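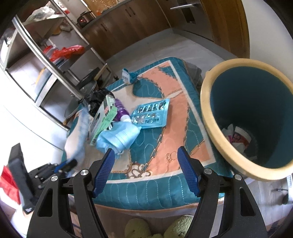 Dristach, October

Home Skills > Part 2 > Chapter 3 > Sorting and Throwing Away

In many homes the kitchen table collects things which have no relation to food. A face mask, a flat carton, a purple bottle with a white cap and a blister-style pack can lie together on the same quilted cloth for a week. Each of them is small, and so we stop seeing them. This chapter teaches how to clear such a table and how to decide what belongs in the bin.

We begin with the word "sort." To sort is to make a decision about each object, one time only. A crumpled disposable mask is a simple decision. A pack with compartments is slower work - you must look if something remains inside. Cartons with a label should be read before they are thrown away, also when the print is small.

In the second half of the chapter we move down to the floor. Packages on a rug are easy to forget, even when the wastebasket stands right beside it. A plastic bag already lying in the bin takes much space if it is not pressed flat. Students who used the Mendura workbook last year will know the method from page 106.
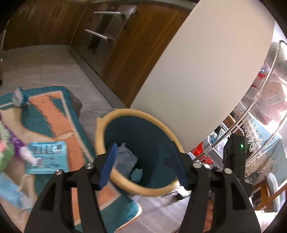
3.1 Before You Start

Clear one corner of the table first. You will need it for the things that you keep.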